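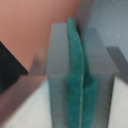
O Kristiansen perguntou, nos comentários da versão anterior deste guia, se não dava para pular o fechamento da garra no início e ir direto para a demonstração, já que o braço dele "sempre liga no mesmo lugar". Respondo aqui porque é a dúvida que mais aparece: não pule! Eu já pulei, e perdi uma tarde inteira de gravações em que o zero da garra estava deslocado. O robô aprendia direitinho a fechar no lugar errado.

4. Ensinar a tarefa pelo controle remoto

Neste ponto você já instalou o Tamero, emparelhou o controle Sarby e salvou a posição de descanso (seção 3). Se ainda não fez isso, volte lá, eu espero.

4.1 Com a garra vazia, segure o botão de calibração até as duas almofadas se encontrarem. Solte. O painel deve mostrar abertura 0.

4.2 Abra tudo e feche de novo, devagar. Se o valor não voltar a 0, repita o passo 4.1.

4.3 Confira a contagem do encoder com a garra toda aberta. Na minha o número é 3.425; na sua vai ser outro, não se assuste. Anote e cole na base do braço com fita (eu perdi dois papeizinhos antes de aprender).

CUIDADO: mantenha os dedos longe da garra enquanto o modo de calibração estiver ligado. Nesse modo o limite de força fica desativado.

4.4 Coloque o objeto na área de trabalho. Gosto de começar com embalagem retangular, tipo caixinha de manteiga, porque ela tem um lado comprido e um curto e obriga a gente a pensar na rotação do punho.

4.5 Aproxime o braço com o controle em velocidade baixa e vá olhando a câmera do punho no monitor. 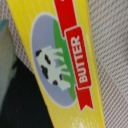 4.6 Gire o punho até os dedos ficarem paralelos ao lado comprido, um de cada lado da caixa. Aí sim, desça. Se você descer primeiro e girar depois, o robô vai copiar isso também, e um dia ele arrasta a caixa pela mesa com a ponta do dedo.

4.7 Feche a garra aos poucos, só até o objeto ficar firme. Papelão amassa fácil, e manteiga mole nem se fala.

4.8 Levante, leve até o destino, solte, recue. Aperte GRAVAR de novo para encerrar o episódio.

Ops, esqueci de dizer: o GRAVAR também se aperta antes do 4.5, com o braço na posição de descanso. Se esquecer, descarte e comece outra vez, não tente emendar no editor.

NOTA: hesitou no meio do caminho? Parou para coçar o nariz? Descarte o episódio. Pausa longa vira pausa aprendida, e depois dá um trabalhão tirar.

4.9 Mude um pouco a posição e o ângulo do objeto e repita. Meu primeiro conjunto tinha 723 episódios e o robô ainda se perdia quando a caixa ficava muito inclinada. Com 1.221, bem mais variados, melhorou bastante. Se quiser uma meta redonda, mire em 1.000 e faça um teste antes de continuar.

4.10 Salve e exporte no formato Zolto (menu Arquivo, Exportar demonstrações). Demora, deixe o computador ligado na tomada.

CUIDADO: não desligue o braço durante a exportação se ele estiver levantado. Sem energia, os motores soltam e ele cai. Volte sempre à posição de descanso antes.

Na seção 5 a gente treina e vê no que deu.

38 comentários
112 compartilhamentos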